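Marichka Kovalchuk has run the shoe bench at Drita for nine years. She takes in trainers and canvas shoes, mostly from people who have given up on the laces.

"The round ones slip," she says. "A flat lace grips itself, a round one won't." Pale patterned fabric is what she is most careful with. 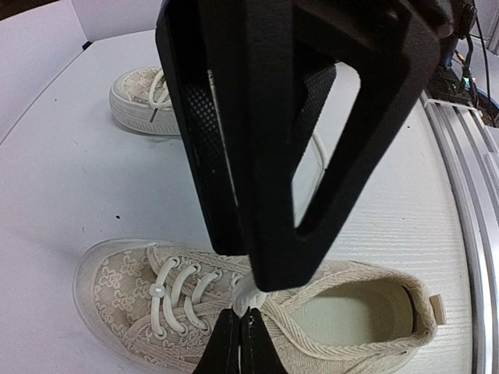 She starts by easing the lace back through the top eyelets and leaves the toe end alone. "If the bottom rows sit well, why touch them? You only lose the tension — and then you're there all morning."

She charges £3 for a relace and £18 for a clean.

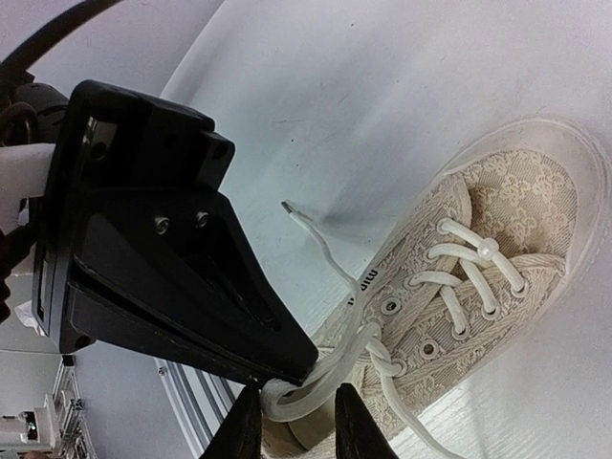
"Pull both ends level before you go up to the next pair of holes," she says. "People do it at the finish, and by then one side is too short to tie."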